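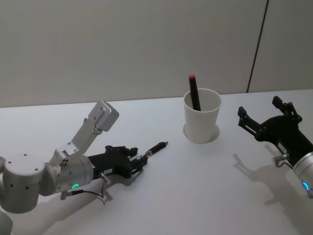

Two robot arms and a paper cup on a white tabletop.

Come write about city hall with me!

I'm Adjoa Sarpong and I edit the opinion pages at the Takska Ledger, a small paper with strong feelings about the mayor, the police budget and pretty much anything else the council votes on. Two of my regular columnists are moving on in August, so I'm looking for a local politics writer who isn't afraid to name names (and can back it up with a public record).

You'd write two columns a week, seven hundred words or so each, and sit through the council meetings on Owusu Street – yes, all the way to the end, including the zoning stuff. Left, right, fed up with both, I don't care. I do care that you call people before you go after them in print.

Pay is $2850 a month, paid on the first, and you keep the book rights to your columns. You can work from home, but I'd love to see you at our planning call at 7 p.m. the night before each council meeting.

To apply, send me two clips and a short pitch on the Prarnimen bridge contract. No cover letter, please – I skim them and feel bad. Mawuli Ackah on our news desk will read everything too, and we'll write back to everyone.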